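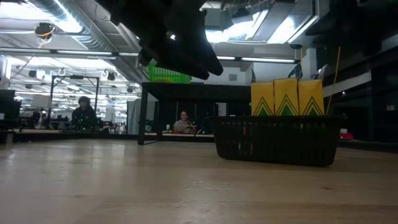 Wovside College of Games and Interactive Media
Networked Game Systems, Unit 2
Lecture notes: Saving and restoring player progress
Module leader: Horacio Barrientos. Practical sessions: Ignacio Ojeda.

These notes accompany the second lecture of the module. Students should read them before the practical session and bring a working copy of the Rakulstead project, which will be used for all exercises up to the October assessment. The notes do not replace the set reading on file handling, which students are expected to have completed.

1. Scope of the unit

A save system is the part of a game that records its state, stores that record, and later rebuilds the state from it. In the first unit students wrote a simple inventory that was lost whenever the game was closed. In this unit the inventory, the player's position and the progress of quests will be stored and reloaded.

The unit covers single-player saves in full. It covers saves held on a server only so far as is needed for the Rakulstead project. Encryption and the rules of console publishers are left to the third-year module.

2. Terms used in the lecture

State: every value that would have to be known in order to continue the game from a given point.

Persistent state: the part of the state that is written to storage.

Derived state: values that can be worked out again from the persistent state. A character's total armour is derived if the list of worn items is stored.

Transient state: values that may be thrown away without the player noticing. The position of a spark in a particle effect is transient.

Serialisation: turning objects in memory into a sequence of bytes or characters. The reverse operation is called deserialisation.

Slot: a named place in which one complete save is kept.

Students often confuse derived state with transient state. Derived values matter to the player and must be correct after loading; they simply need not be written down. Where a derived value is stored as well, the game holds two versions of the same fact, and sooner or later these will disagree.

3. Deciding what to store

The first task in any save system is a written list of the persistent state. This should be done before any code is written. In the Rakulstead project the list is as follows.

Player: identifier, display name, level, experience points, current health, position, facing direction, current map.

Inventory: for each occupied position, the item identifier, the quantity and the remaining durability.

Quests: for each quest begun, the quest identifier, the current stage and any counters belonging to that stage.

World: for each map visited, the identifiers of opened containers and defeated unique enemies.

Note that the list refers to items by identifier. The name, icon and price of an item belong to the item table, which is shipped with the game. If the price were copied into the save, a later correction to the item table would have no effect on existing players.

Identifiers must be stable. An item's place in an array is a poor identifier, as it changes whenever a designer inserts a new row. The project uses short text identifiers, such as rope_long and lamp_oil, and these must never be reused after an item has been removed.

4. Choosing a format

Two families of format are in common use.

Text formats can be opened and read in an ordinary editor. They are convenient during development and make faults easier to find. They are larger, slower to read and simple for players to alter.

Binary formats are compact and quick to load. They are harder to inspect, and a small mistake in the order of fields will usually make everything after it unreadable.

For coursework the text format is required. Students who wish to add a binary writer may do so, provided that the text writer continues to function and can be selected from the settings file.

The size of the save should be considered early. In the sample world supplied with the project there are 1,000 containers. Storing a complete record for every one of them would be wasteful when a typical player opens very few. The project stores only the identifiers of those which differ from their starting condition. This is known as storing the difference from a baseline, and it will be met again when network replication is covered in Unit 3.

5. Version numbers and migration

Every save must begin with a version number. It is a whole number, unconnected with the public version of the game, and it is increased by one whenever the layout of the save changes.

On loading, the game compares the number in the file with the number it expects.

If the two are equal, loading proceeds.

If the file is older, the game applies a series of migration steps. Each step converts a save from one version to the next and does nothing else. A save at version 1 which must reach version 4 passes through three steps in order.

If the file is newer, the game refuses to load it and informs the player. It must not attempt to guess.

Migration steps should work on the raw data and should not call the game's own classes. Those classes will go on changing, while the step must behave in the same way for as long as it is kept. A step, once released, is not edited. If it is found to contain a fault, a further version is created and the fault is corrected there.

A worked case was set out in the lecture. In version 1 of the Aveo sample, health was stored as a percentage. In version 2 it is stored as points, with a maximum of 500. The migration step reads the old value, multiplies it by five and writes it under the new field name. Students should check what happens to a character whose health was stored as zero, and whether the game treats such a character as defeated on loading.

6. Writing safely

A game may be closed at any moment, including while a save is being written. If the existing file is opened and overwritten directly, an interruption can destroy both the old save and the new one.

The following procedure is required in all submitted work.

a. Build the complete save in memory.
b. Write it to a temporary file in the same folder as the final file.
c. Flush the temporary file and close it.
d. Read the temporary file back and confirm its checksum.
e. Rename the current save as the backup, replacing any earlier backup.
f. Rename the temporary file as the current save.

When loading, the game tries the current save first. If it is missing or its checksum is wrong, the game tries the backup and tells the player that an earlier save has been used. Silent recovery is not acceptable — a player who has lost an hour of progress is entitled to know why.

The checksum detects accidental damage. It gives no protection against deliberate alteration, as anyone able to edit the file can also recalculate the checksum.

7. When to save

Automatic saves should be triggered by events of importance to the player: completing a quest stage, entering a new map, or making a purchase. A timer may be used in addition. The Rakulstead project keeps 10 automatic slots and replaces the oldest when all are full. Manual slots are never replaced without confirmation.

Certain moments are unsuitable. The game should not save while the player is falling, during a scripted conversation, or between the removal of an item from one inventory and its arrival in another. The project provides a function, CanSaveNow, which each system may answer. If any system replies that it is busy, the request is held and tried again on the next frame.

The last of these cases produces the well-known duplication fault, in which a player closes the game midway through a trade and finds the item in both places on returning. The remedy is to treat the trade as a single change, so that a save contains either all of it or none.

8. Saves held on a server

Where the server has authority over the game, it must also have authority over the save. The client may ask for a save to be made. It must not supply the contents.

Each player record carries a revision number. A server process that wishes to write a record states the revision it last read. If the stored revision has since changed, the write is refused and the process must read the record again. This prevents two map servers from overwriting one another's work when a player moves quickly between them.

Students should note that a refused write is normal and should be handled without an error message to the player. Repeated refusals for the same record, on the other hand, usually mean that a session has not been closed properly, and these should be logged.

9. Practical exercise

The exercise uses the branch named Henríquez in the course repository. The branch contains a partly finished save system with faults placed in it deliberately. Students work in pairs.

Part one. Run the supplied tests and record which of them fail. Do not change any code at this stage.

Part two. Complete the writer so that it follows the procedure in section 6.

Part three. Add a durability field to each inventory entry, increase the version number and write the migration step. Items in older saves should be given full durability.

Part four. Write one further test that fails on the supplied branch and passes on your own. Explain in a short comment what it checks.

Work should be submitted through the module page by 8th September. Submissions that do not compile will be returned unmarked and may be resubmitted once. Pairs should state clearly who was responsible for each part.

10. Questions for private study

Why should the temporary file be placed in the same folder as the final file?

A designer asks for an item identifier to be renamed because it contains a spelling mistake. What are the consequences for existing saves, and how might the request be met?

The player's position is stored, but the map has been altered in an update and the position now lies inside a wall. At what point should this be detected, and where should the player be placed?

Which values in your own first-unit inventory are derived? Could any of them be removed from the class altogether?

Queries on the exercise should be sent to Ignacio Ojeda through the module forum, where other students may benefit from the reply. Queries on marking or extensions should be sent directly to Horacio Barrientos.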